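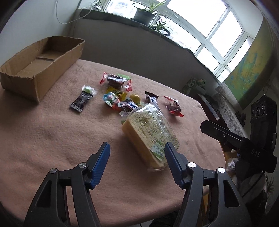

1/ Flodlow, the long version

Okay, a bunch of you asked if the Flodlow subscription is worth it for a small group doing handheld gripper recording, so I'm doing a thread. I pay for it myself, no discount code, nothing to sell you.

2/
Quick version of what you get: task packs (written setups with a shopping list), an upload tool, and a person at their end who looks over your clips and sends back notes. No hardware at all. You bring your own grippers, your own table, your own junk food.

3/
We're on the snack sorting pack right now. Put the wrapped stuff in the box, take it out, put it back, mix it up, go again. Sounds dumb! I have learned more about candy wrappers than I ever wanted to.

4/
Sponge cake in plastic film is the one I'd warn you about. The pack says to close "until the film moves and the cake doesn't," and good luck with that your first evening. You get the pads lined up on either side of the end, you think you're being so gentle, and then you've made a pancake. Buy spares.

5/
The twist-end candies are my favorite because you get to pick what you grab, the fat middle or one of the little ends. The pack wants both. I kept forgetting the ends and the reviewer kept politely reminding me, and I have to say the notes are really good. Short, specific, tied to the spot in the clip.

6/
Things I like so far: the task text is in normal English. You can do the steps in whatever order suits your table. They ask for a "lived-in" room, so I didn't have to move the plants or take the map down (thank you).

7/
Things I don't like: the upload tool. It's slow, it forgets where it was if your laptop goes to sleep, and the progress bar is a work of fiction. I emailed about it and heard back from Pirmin Gruber in support, who was super nice and sent me a workaround that involves leaving a browser tab open overnight. So, you know. A workaround.

8/
Somebody asked how it stacks up against Pledia. I did the Pledia trial last January. Cheaper, faster uploads, but the feedback was a pass/fail stamp and that was it. If a clip failed you just had to guess. For someone who already knows what they're doing I'd say go Pledia. I did not know what I was doing.

9/
Surface question, since it came up twice in replies: yes, it's a fleece blanket, yes, it's pink. The pack asks for one soft surface and one hard one. Fleece is forgiving when you come in too low with the fingertips, and round stuff like the lemon candy doesn't go for a walk the second you breathe on it. The hard table comes later and I'm dreading it a little.

10/
Both people on the table at the same time is an add-on, by the way! I missed that when I signed up. The basic plan is written for one person working alone, and if you want the packs with two grippers you pay for the "shared table" tier. Worth it in my opinion, but they should put that on the front page and they don't.

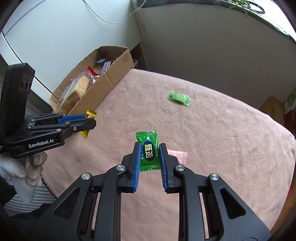

KISTWOOD, December 2025

11/
Back with the part of the thread I promised, now that we've had the shared table tier for almost three weeks.

12/
Standing a little candy on end in the gripper is so satisfying. Crimped edge up, crimped edge down, label facing you. The pack calls this an "upright hold" and wants it done with every small pillow-shaped wrapper you own. Glossy ones, dull ones, all of it.

13/
What I didn't expect is how much of the shared tier is about staying out of each other's way. One of you works by the box, the other works the open part of the blanket, then you swap. The written instructions for the swap are a mess, though. We read them out loud, argued, and ended up making our own rule (whoever's near the box goes first). The reviewer was fine with it.

14/
Gloves: optional in the pack, and we've gone back and forth. White fabric ones are comfy enough for a long session. Take off your rings first or you'll be annoyed all afternoon.

15/
The box. Use a beat-up one! Mine has torn edges all over and the flaps go wherever they feel like going. I wrote and asked if I should get a nice clean one from Ortner down the street (they sell moving supplies) and the answer was please don't, keep the ugly one.

16/
Total so far is 1,534 accepted clips across both tiers. The rejected ones were mostly me starting to move before I'd hit record. That's on me and no subscription will fix it.

17/
So would I renew? The basic plan, yes, easily. Shared table, yes if you've got a regular partner for it, skip it if you'd be begging a roommate every time. And I'd want the uploader sorted out before I paid for a full year up front.

18/
Replies are open. If you've done the hard table pack, please tell me what you did about the round ones, I'm starting it after the holidays and I have a whole bag of lemon candies to get through.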